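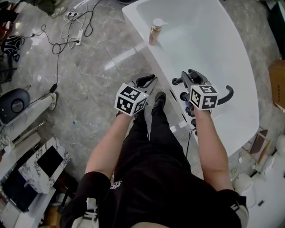
手持ちグリッパ収録の社内規程を第3版に改めた。第2版は卓上作業だけを想定した文書で、浴槽や洗面台のように作業者が立って腕を伸ばす対象には条文が足りていなかった。改訂で分量が増えたのは、マーカーの可視性と床面の扱いの二章である。左右のグリッパの上に載る白いキューブは、見えている面のどれにも白黒の正方形パターンがあり、頭部カメラからの姿勢推定はこれに依存する。床については、電源タップに白と黒のケーブルが絡んだまま大理石の上を這っている状態を、第2版の文言では不適合と判定できなかった。「整理整頓に努める」としか書いていなかったためである。以下、変更点と判断の根拠を控えておく。規程本文は社内文書なので、要旨のみとする。

用語

第2版では「マーカー」がキューブ全体を指す箇所と、面上のパターン1枚を指す箇所が混在していた。第3版では前者を「キューブ」、後者を「パターン」に統一した。「手」も廃止し、人の手は「手」、器具は「グリッパ」、その先端で物を挟む部分は「ジョー」とする。左右は常に作業者から見た左右。映像を見る側から見た左右は使わない。アノテーション担当の Khoa Trịnh から、この取り違えで差し戻した区間が複数あると指摘を受けた。

マーカーの可視性

1. 収録開始時、左右のキューブについてそれぞれ2面以上のパターンが頭部カメラに写っていること。1面だけの場合は姿勢の解が二つに割れることがあるので、開始姿勢としては認めない。
2. 作業中に片側が隠れることは許容する。ただし連続800ミリ秒を超えた区間には欠損フラグを付け、補間値で埋めたまま納品しない。
3. パターン面に指、テープ、保護フィルムをかけない。汚れは乾いた布で拭く。溶剤は印刷面が曇るので禁止。
4. キューブを外した、または付け直した場合は、その時点で収録を切り、較正からやり直す。締め直しただけの場合も同じ扱いとする。

2の数値には異論があった。Takeshi Nomura は700ミリ秒を主張し、こちらは当初もっと長い値を考えていた。手元の収録1,904本について欠損長の分布を出したところ、両者の差で結果が変わるのは56本だった。この56本を目視した範囲では、補間で軌跡が破綻しているものは少なく、大半は浴槽や便器の縁の向こうへグリッパを差し入れて静止している区間だった。静止中の欠損は害が小さい。800に落ち着いたのはそういう事情で、理論的な裏付けがあるわけではない。動作速度が上がる作業では見直しが要る。

対象物の光沢

白い浴槽や陶器の衛生設備は、パターンの白地と輝度が近い。検出器は黒枠の外側に余白があることを前提にしているので、キューブの白い縁が背景に溶けること自体は致命的ではない。問題になるのは映り込みで、光沢面に反射したパターンを検出器が拾う場合がある。鏡像はIDの照合でほぼ落ちるが、ぼけた鏡像が誤ったIDに化けた例が2件見つかった。第3版では、光沢面を対象とする収録に限り、本番前に10秒の空振り動作を録り、検出結果を重ねて確認する手順を加えた。確認は作業者以外の者が行う。

露出は固定。自動露出を使うと、白い面が視野を占めた瞬間に全体が暗く落ち、床側のパターンが読めなくなる。固定値は対象面の最も明るい部分が飽和しない位置に合わせ、そこから1段階だけ下げる。

床面とケーブル

章の構成を「清掃」から「通行」に変えた。基準は次のとおり。

作業者の両足の周囲60センチには、収録に使わないケーブルを置かない。電源タップは作業者の背後または壁際に置き、前方の移動経路に入れない。経路を横切るケーブルが避けられない場合は、床に平行に伸ばしてカバーで覆う。輪になった余長は束ねる。グリッパ本体から出るケーブルは前腕に沿わせて固定し、垂れ下がる部分は肘を伸ばしきった姿勢で張らない最小限の長さにする。

60センチという値は、半歩ぶんに余裕を足しただけの数字である。頭部にカメラを付けた作業者は足元への注意が落ちる。視線は対象物の方を向いており、自分の腕とグリッパが下方視野を遮る。腕を前に出した姿勢で足を引っかけると、手をついて支えることもできない。両手がグリッパでふさがっているからである。第2版にこの観点はまったくなかった。

履物と私物も同じ章に移した。作業者は踵のある靴を履き、スリッパでの収録は不可。脱いだ靴、鞄、空き箱は区域の外に出す。区域はテープで示し、開始前に俯瞰の写真を1枚残す。写真は合否の記録として収録データと同じフォルダに入れる。

背景物の扱い

ここは規制を緩めた。第2版では対象物以外をすべて片付けることになっていたが、学習用データとしては背景が揃いすぎると困る。取引先の Karaki からも、実環境に近い雑然さを残してほしいと要望が出ている。そこで、通行の基準を満たす限り、段ボール箱や展示品の設備は視野に残してよいことにした。浴槽の縁に載ったポンプ式のソープボトルのような小物は、作業の対象であるか否かにかかわらず、収録票に名称と初期位置を書く。グリッパの先が届く範囲にあるものは、触れる可能性があるものとして扱う。

ただし次のものは残さない。人の顔が写る鏡や写真、宛名の読める伝票、点灯中の画面。収録後のマスク処理は工数がかかり、漏れも出る。

グリッパの持ち方

指輪状のハンドルに指を通した状態で、親指を除く指が抜けないことを確認する。手首を捻って届かせる動作は避け、足の位置を変える。浴槽の内側の底まで届かせる作業では、腰を曲げるより片膝をつく方が軌跡が安定する。もっとも、膝をつくと頭部カメラの高さが変わるので、姿勢の変更は収録票に時刻とともに記す。連続収録は15分まで、間に5分の休止を入れる。休止中はグリッパを手から外す。

ジョーの内側のパッドは消耗品として管理する。交換日と、交換後の最初の収録番号を台帳に書く。摩耗したパッドで録ったデータは、滑りの出方が変わる。滑りそのものは不適合としないが、原因が追えないのは困る。

適合判定

判定は「適合」「条件付」「不適合」の三段階のまま据え置いた。条件付の理由欄は自由記述をやめ、条番号を書く形式にした。自由記述の「少し暗い」「やや散らかっている」は、後から集計しようとしても使えなかった。条番号で足りない事象は備考に書き、同じ内容が三度出たら次の改訂候補に上げる。

未解決の項目

頭部カメラとグリッパ側の時刻同期については、許容差を書けていない。現状は収録の頭と尻で左右のグリッパを打ち合わせ、その動作で合わせている。長い収録ではずれが直線的に増えないことがあり、両端の2点では足りない。Nomura は中間にもう一度打ち合わせを入れる案を出しているが、作業の流れが切れるので採否は保留にした。

もう一つ、Flillus の検査書式との対応表が未完である。先方の書式にはケーブルの項目がなく、当方の「通行」の章をどの欄に写すかが決まっていない。暫定で「その他安全事項」に入れている。

第3版の適用は12月の収録分から。それ以前の収録には遡って適用しないが、800ミリ秒の欠損フラグだけは既存データにも付け直す。スクリプトは Trịnh が書き、差分はこちらで確認する。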